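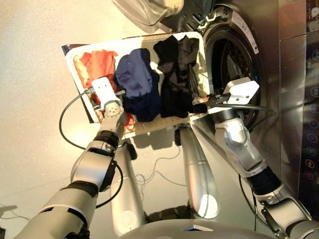

Loading a Front-Loading Washer
Flatdale Residence Services — Laundry Guide 7

Residents of Flatdale and Murnstead are asked to follow these steps when using the shared laundry room.

Step 1. Set the basket on the floor against the machine and open the door fully.

Step 2. Check the drum for items left from an earlier load.

Step 3. Empty all pockets, close zippers and turn dark garments inside out. Wash new red items separately the first time.

Step 4. Load one garment at a time, shaking each one open. Leave a hand's width of space at the top of the drum.

Step 5. Check the rubber seal for trapped fabric — socks and sleeves in particular — before closing the door.

Step 6. Add detergent and select a cold cycle for dark colors.

Report faults to Magdolna Lengyel, extension 798.

Last revised 30 August 2023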